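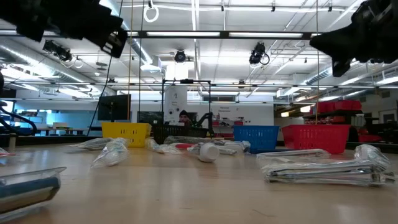
Handout 4: Looking after a two-arm sorting cell

These notes go with the October practical. Read them before you touch the cell, and bring a pen, as the log is still on paper.

The vendor's sheet for the Palard control software says a cell of this kind "needs no routine attention between services". I have yet to meet the cell that agreed. What it means is that the drives and gearboxes want nothing from you for 2000 hours. Everything else drifts: the tabletop, the grippers, the cables, the baskets and above all the lights.

1. Before power

Walk round the cell with the arms off. Look at every cable that loops or hangs near an arm and ask where it will be when that arm is at full reach. Dirk Van Wijk, who taught this unit before me, used to move each cable by hand and watch the far end. I still do it. The collision model in Broladness knows about the table, the frame and the baskets. It knows nothing about a hose somebody has re-hung five centimetres lower.

Wipe the jaws with a dry cloth. Solvent is for the workshop, with the pads removed.

2. The baskets

Four colours, one row, along the far side of the table. The software finds them by colour and then assumes the rim height from a stored table. You will be told that the positions "need not be exact". Treat this with suspicion. A basket turned a little on its base is still the right colour, so it passes the check, and the arm then comes down over a rim that isn't where the table says it is. Set them square, run the basket check, and look at the result with your own eyes before you accept it.

A basket with goods piled above the rim must be emptied before a calibration run. The height check reads the top of the pile.

3. Lights and shine

Most of the faults logged as "gripper error" on this type of cell are nothing of the sort. A varnished wood top under tube lights gives long bright streaks, and clear wrapping gives dozens of small ones. The depth reading goes wrong wherever the two meet. Hsiu-ying Mak went back through 41 logged gripper errors last year and found 2 that needed a spanner.

So before you blame the hand:

- check which lights are on, and write it down
- wipe the top and note any new scratches
- move the item a hand's width and try again
- only then open the gripper page

If the second try works, log it as a lighting fault. Do not log it as "cleared itself".
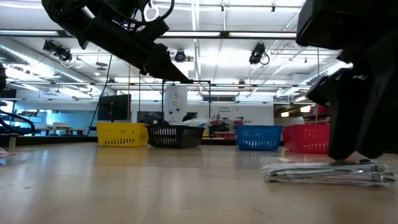

4. Picking wrapped goods

Long metal things in clear film are the hardest items we use, and the set-up guide hardly mentions them. The wrap slides over what's inside, so a jaw can close on plastic alone and report a good grip. The weight check should catch this at the lift. Whether it does depends on a threshold that ships as "auto". Set it by hand. Subira Mugo's method is to lift the lightest item in the batch, read the value, and take a third off. It's crude and I trust it more than auto.

Bring only one arm low at a time while you teach a pick. Park the other well up from the table. The two-arm guard is supposed to look after this for you, and in normal running I have no complaint, but it is slack in teach mode and the manual admits as much in a footnote.

5. What to write in the log

Time, lights, which arm, which item, what you changed. If you changed two things, say so. Error 496 ("target lost") needs the item's place on the table as well. A sketch will do.

"Recalibrated, OK" is not an entry. I will hand it back.

For the practical, pairs should choose one claim from the vendor's sheet and test it on the cell. Wim Dekker has the keys to the stop box and will not lend them out after 4 pm.

Related handouts
Handout 2: Reading a Bosman gripper data sheet
Handout 3: Stop circuits and who may reset them
Handout 5: Changing pads and jaws
Nikulari cable guides: fitting notes (V. Rallis)
Blank log sheet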